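So the numbers are in, and I'm still a bit giddy about them! Some of you will remember me moaning in October that our hand-held gripper demos weren't teaching the policy much. We had 175 of them by then, all recorded neatly, and the thing still closed its fingers too early half the time.

Nandi's idea was to start every demo with the jaws wide open and hold still for a moment before moving in. Meirion thought it was a waste of recording time (he said so, at length, on Thursday).

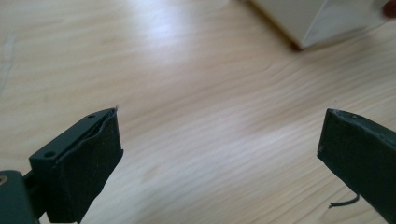
Jaws open over the bare table, black pads on both fingers.

We re-recorded 125 demos that way and trained again with everything else left alone. Early closes dropped from 8 in our little test set to 6 on the first run, which made Meirion very smug, and then to none once we'd stopped trimming the pause off in preprocessing. My fault, that one. I'd left the old Jullisik script switched on.

Next job is trying it on taller objects, and I need to redo the pads first.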